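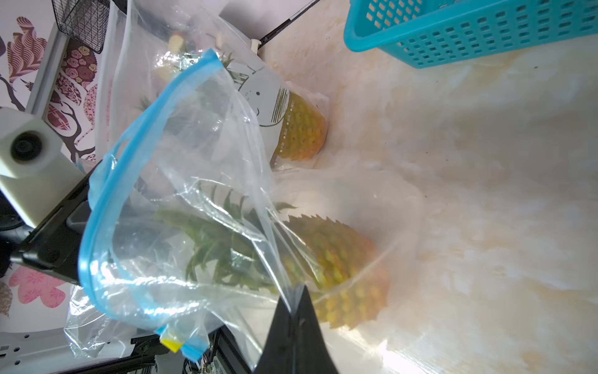 Bagging bench, whole pineapple in the blue zip bag

From: Yara Atallah
To: packing-floor list
Subject: Re: Who's bagging after November?

Hi all,

Mulugeta wrote:

> I'll ask it here so everybody sees the reply. Khoury has told us the
> arm is staying on the whole fruit orders. Fine. But what happens to
> the four of us who did the bags by hand? Tarek heard we'd go to labels,
> Afaf heard the cold room, and I heard nothing at all. Also, who stops
> it when it grabs the bag wrong? The sheet by the sink says "operator"
> and I don't know who that is.

Good questions, and sorry you had to hear three versions of it (I've been stuck over at the Omden site and only saw this at lunch). Let me tell you what I know.

First, the cold room thing is not true. I asked Anas straight out and he said no one moves to the cold room unless they put in for it. Labels is half true. Two of you will rotate through labels in the mornings, and the other two stay at the bench with the arm. Then you swap. Same pay grade, same breaks.

Second, "operator" means whoever is standing at the bench. That's you! If you don't like what it's doing with the plastic, hit stop. Don't wait for me and don't worry about the number on the board. The number on the board is mine to explain.

About that number, because I know it's been bugging people: we did 1,155 bags last month by hand, and the plan with the arm says 800 for the first month. So we're planning to be slower, on purpose, while everybody learns it. Please don't race the thing. Tarek, I'm looking at you.

I spent a whole shift next to it with Afaf and here's my own two cents. A pineapple is a mean item to start with. The crown snags on the film, the bag crinkles up and goes shiny, and the finger has to get hold of a fold of plastic without taking the fruit along with it. You all do that without thinking – I had to watch my own hands to explain it to the Funditz guy, and I still did a lousy job. Afaf did much better. She showed him how she holds the zip side open with her thumb, and he wrote down every word.

Which brings me to the part I'm least happy about. That was training work, and it should be paid like training work. Afaf put in 2 extra hours on it and I've sent them in under code 322. If any of you get asked to show the arm something, write your time on the sheet and use the same code. Don't do it as a favor.

What I do like: my wrists. I did bags for six years before I had this job and I couldn't open a jar by the end of the week. If the arm takes the dull middle of the day I won't cry about it. I'd miss the talking though, and with the bench turned the way it is now you can't hear each other so well. Anas says we can try it the other way around once the Revwood order is out.

I'll be on the floor tomorrow from 7 if anyone would rather ask in person. Mulugeta, can you tape up a new sheet by the sink with people's names on it instead of "operator"? Put mine at the bottom with my cell.

Yara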